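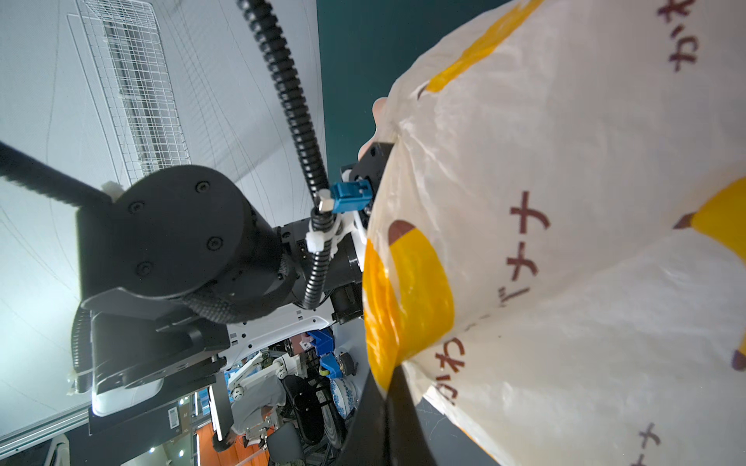 *Una pinza negra sujeta una bolsa de plástico blanca con dibujos de plátanos.*

# Cómo agarra una bolsa un robot

El sábado hay puertas abiertas en el taller de Niltier, en Talavera. La visita dura 30 minutos y la demostración principal consiste en manejar una bolsa de plástico con un brazo robótico. Este texto explica qué partes tiene un brazo y por qué una bolsa es un objeto difícil. Conviene leerlo antes de venir.

## Las partes del brazo

Un brazo robótico se parece al tuyo en una cosa: tiene tramos rígidos y tramos que giran.

- **Eslabón.** Es la parte recta. Equivale a un hueso.
- **Articulación.** Es la parte que gira. Equivale al codo o al hombro. Muchas tienen forma de cilindro, con una tapa sujeta con tornillos.
- **Cables.** Llevan la electricidad y las órdenes. Van dentro de un tubo corrugado - un tubo con anillos, que se dobla sin romperse - y se fijan al brazo con bridas.
- **Pinza.** Es la mano. Sus dedos se cierran para apretar el objeto.

## El problema de la bolsa

Una caja tiene siempre la misma forma. Si el robot sabe dónde está una esquina, puede calcular dónde están las demás. Con una bolsa ese cálculo no sirve: al tocarla se arruga y la forma cambia.

También cambia su aspecto. El plástico brilla en los pliegues, y una letra o un dibujo impreso puede quedar doblado. En la bolsa de la foto se lee バナナ, que se pronuncia «banana» y significa plátano en japonés. Tú reconoces el dibujo aunque esté arrugado. Un programa de ordenador tiene que aprender a hacerlo con muchos ejemplos. Felista Urio, ingeniera del taller, usó 494 imágenes de bolsas en su primera prueba.

## Cuánto hay que apretar

Si los dedos aprietan poco, la bolsa resbala. Si aprietan mucho y tiran, el plástico puede romperse. La fuerza se mide en newtons (N). Sostener una manzana pequeña requiere más o menos un newton.

El programa de control se llama Revolora. Repite siempre el mismo ciclo: medir, comparar y corregir. Primero mide la posición de los dedos, luego la compara con la que debería tener y después envía una orden al motor. En el taller ese ciclo se repite 80 veces por segundo.

## Prueba en casa

Pon una bolsa vacía sobre la mesa. Cógela usando solo el pulgar y el índice, con los ojos cerrados. Repite la prueba con una caja de cerillas vacía y anota cuál de las dos encuentras antes.

## Durante la visita

Entran grupos de 36 personas como máximo. Hay que quedarse detrás de la línea del suelo mientras un brazo se mueve. Las preguntas se hacen al final, a Felista Urio o a Shiela Tiongson. Las mochilas se dejan en la entrada.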